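House Rules for Robot Arms

When the food lab at Oltport began testing robot arms for kitchen chores, it had a safety manual for the machines and nothing at all for the tests. One crew would call a run good if the fruit left the bowl. Another wanted it set down whole. After 2376 runs, almost none of the results could be compared.

The fix was a short rulebook called Miva, now in its fourth draft. It has 11 rules and fits on 3 pages. Most of them deal with what has to be settled before the arm moves.

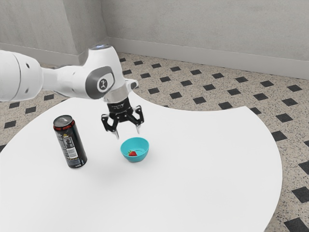 Rule 4 covers the start of a run, in simulation or on the bench. The task is written down first, in one sentence, and the items on the table are listed by name. A black can and a teal bowl with one strawberry in it make a short list, and the can goes on it even if the task only concerns the fruit. The gripper starts open and clear of everything. If an item is moved after the list is signed, the run gets a new number.

The Brerach plant adopted the rules in June and asked for one change. Its crews wanted failed runs kept in the same log as the good ones, with the cause noted in plain words. Oltport agreed.

Majali, which builds test benches, has asked for a rule on lighting. That one is still being argued over, mostly about who would pay for the lamps.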